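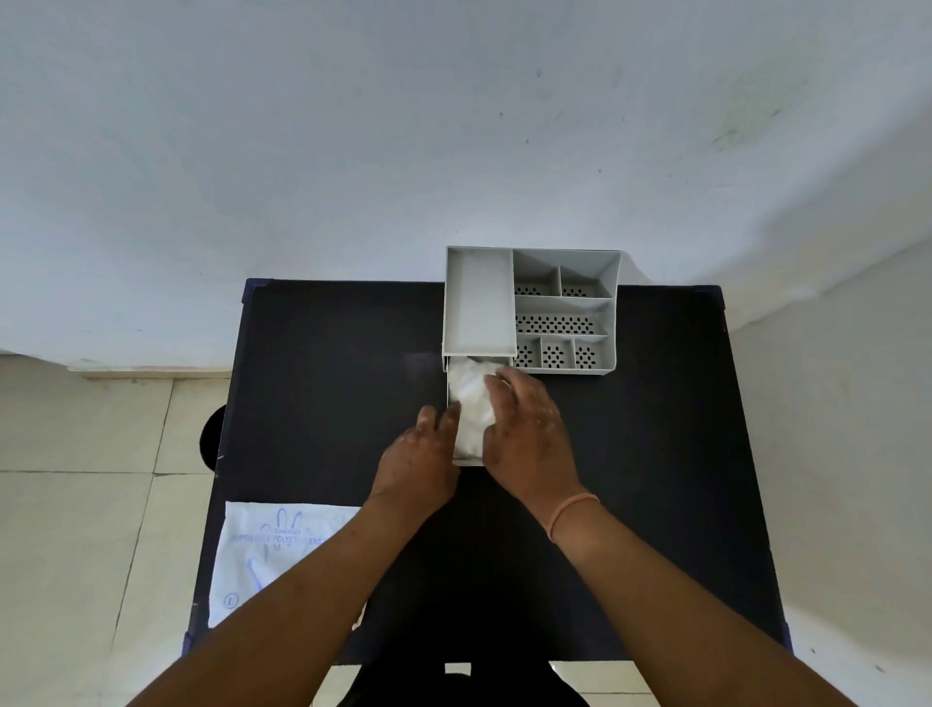

Loading the drawer of a grey desk organiser, glove packet at lower left.

Skallis: tidying small things into slightly smaller places

What this is

Skallis is a collection of short clips of people putting household bits and pieces away, gathered at Eststead over one long January. It covers drawers, organisers, tubs and the stubborn sort of packaging that won't go back to the shape it was sold in. The other half of the project, Dafis, deals with taking things out again, and is much quicker to watch.

Contents

There are 500 clips, of which 300 are labelled. Most last under 30 seconds. Anything longer usually involves polythene.

Items fall into 4 groups: stationery, kitchen oddments, cloths, and thin plastic. The last group covers bags, disposable gloves and wrapping, filed together after a dull argument over where a crumpled glove ends and a bag begins.

Labels

Each labelled clip has a start time, an end time, the item and the place it went. "Pushed" means a flat hand or spread fingers from above. "Placed" means anything more dignified. A drawer counts as shut only when it is flush with its surround – a drawer with plastic poking out is marked "nearly", and there are plenty of those.

Known problems

Compartments are named by position, so turning an organiser round makes nonsense of the labels. Pen pots were left out by mistake. The Trisus folder uses an older spelling of "organiser" and will need renaming before the two sets can be merged.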